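The Small Table's Big Day

How a modest set of coloured plates, a rack and a bare wooden top can change the way a household eats

There is a particular kind of cupboard, and I suspect you have one, that holds everything a family has ever eaten from. Mine had the wedding dinner service on the bottom shelf, too good to use and too heavy to lift, and above it a leaning tower of odds and ends from holiday lets, jumble sales and at least one aunt. We ate every meal from the top five plates of the tower and washed them the moment we were done, as though the rest did not exist.

So when I moved into the narrow end-of-terrace in Gudstead last September, with a kitchen barely wider than my outstretched arms, I made up my mind to start again small. The dinner service went up into the loft (I couldn't quite part with it) and the tower went to the hospice shop, and for one rather bleak evening I ate toast off a chopping board.

The rescue came on the Saturday, at the market in Lallwood, where there is a stall called Flurkimance that sells nothing but tableware in plain colours. Pinks, blues, browns, a green like the inside of a pear. The idea is that you buy by the piece and never mind the matching, and I must say it is a lovely way to spend a morning, holding a plate up to the light and wondering whether you could face your porridge on it in February. I came home with far more than I had meant to, and a bus driver who was very patient about the bag.

What I hadn't expected was how much the colours would do for the table itself. Mine is light wood, long planks with a pale streak running through the grain, and under the old white china it always looked a bit tired. Put a pink plate on it and it seems to warm up! Blue does something cooler and fresher, more of a breakfast feeling, and brown is the one that settles everybody down. I have given up tablecloths altogether - they only hid the best thing in the room.

Cutlery took me longer. I love a wooden fork for salads and soft cake, and it makes such a gentle sound against the plate, though I'll admit it is hopeless with a chop. They need washing by hand and a wipe of oil now and again, and I keep a little tin of Preda by the sink for the purpose.

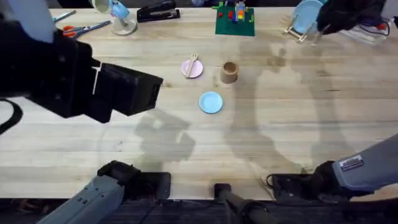
Pink and light blue plates with a wooden fork and a brown cup, and another blue plate upright in the wire rack behind.

Then there is the rack. I used to think of a dish rack as something to be whisked out of sight before company came, but a wire one in a soft tan is quite pleasant to look at, and a plate stood on its edge takes up next to no room. Mine lives at the back of the table now and serves as the plate cupboard too, so laying up for supper means reaching over and taking what you fancy.

It is a working table for the rest of the day, of course. Scissors and a pen tend to drift to the back of it, among the seed packets and the letters I ought to have answered, and at six o'clock or so they get pushed along to make way for the plates.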